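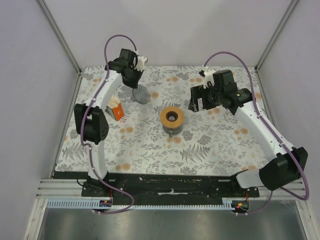

It does my old job slower than I did, and now I get written up when it stops, one of the packers told us before we had the clipboard out. The remark is entered here as given. There is no line on the standard form for it.

ZETITLOW GIFT PACKING, DURNER STREET SITE
Two-arm bench cell: safety walk and work check
June, start of second shift
Supplier: Tevelska. Service contract: Ó Briain.
Marks used: OK / Fix / Open / Not checked

PART A. THE CELL

A1. Walls
Back, left and right walls in place. Corner posts upright.
Mark: OK
Comment: Walls on three sides do nothing for the side people reach in from. See A2.

A2. Front access
Is there a written rule for reaching in, and does the shift know it?
Mark: Fix
Comment: There is a rule. It is in the Tevelska binder, and the binder is in the office. Asked at the bench, people gave us three different versions. The most common was "wait till it looks parked." An arm that is waiting for its next instruction also looks parked.

A3. Stop button
Reachable from where the operator stands, tested this shift.
Mark: OK
Comment: Tested twice. Both arms stopped. Restart took 15 minutes and the lost time was logged against the operator. Anyone who thinks that has no effect on how fast people hit the button should stand there for a week.

A4. Cables on the arms
No chafing, no snag points through the full reach.
Mark: Open
Comment: The purple cables run in loose loops over both arms. Ó Briain calls this normal slack. It may be. We want to see both arms go through their full reach at working speed before we sign, and the visit sheet says only "cables good."

A5. Base plate and front rail
Bolts tight, no cracks, no sharp edges.
Mark: OK
Comment: Plate is scuffed, small white marks along it. Cosmetic as far as we can tell. Nobody could say how old the marks are, so take a photo each month and compare.

A6. Indicator lights
Operators know what each light means.
Mark: Fix
Comment: There is a small circuit board at each base with a red light on it. We asked what red means. Answers were "on," "fault" and "ask Ó Briain." Put a label next to each one. It costs nothing.

A7. Work surface
Flat, clean, nothing to catch a gripper.
Mark: Open
Comment: The surface is under a printed cloth, gray ferns and little peach flowers. Tevelska wants it kept. Fine, but write down how it is held and who replaces it. A cloth that rides up is a pinch risk for the hand that straightens it, and the hand will not be theirs.

A8. Items on the bench match the job card
Mark: Fix
Comment: No job card at the bench. Items out were a ribbed gray shell piece, a small orange and white box with tissue-like stuff coming out of the top, and a round piece with a hole in the middle that looks like a roll of tape. Mixed items are the whole sales pitch for this cell. All the more reason to say which mix.

PART B. THE PEOPLE

B1. Staffing
Bench had 5 packers before the cell. Number now on the roster?
Mark: Open
Comment: The roster lists "cell support" with no headcount. We were told no jobs were lost. We were also told the bench has fewer people. Both statements came from the same meeting.

B2. Output
Promised: 900 packs a shift. Reached?
Mark: Not checked
Comment: We asked for the counts and got a chart with no numbers up the side. Whatever gets packed by hand after a stop seems to be counted as cell output. Separate the two before anyone quotes a figure to head office.

B3. Training
Mark: Fix
Comment: One video and a sign-off sheet. People sign because the shift is starting. The video shows a different arm.

B4. Strain and pace
Mark: Open
Comment: Less lifting, and packers do say their shoulders are better. Give credit for that. More standing and watching, though, and then a rush when it stops. Watching a machine for hours is tiring in a way our form does not have a box for. Add a stool and a rotation.

B5. Blame for stops
Mark: Fix
Comment: See the remark at the top, and A3. Stops should be logged to the cell, with a cause, and no operator name.

B6. Near misses
Mark: Open
Comment: None reported. The report form is four pages long and has to be done off the clock, so we put no weight on the zero.

PART C. MONEY AND FOLLOW-UP

C1. Labels, bench copy of the reach-in rule, stool, short report form. Budget asked: $2000. Still waiting on approval.

C2. Ó Briain to run both arms through full reach with us present. No sign-off on A4 until then.

C3. Tevelska to answer A7 in writing.

C4. Next walk at 6 a.m., first shift, without telling the office beforehand.

Overall mark: Open. Cell may run. Part B goes to the plant manager with this sheet and is not to be detached from it.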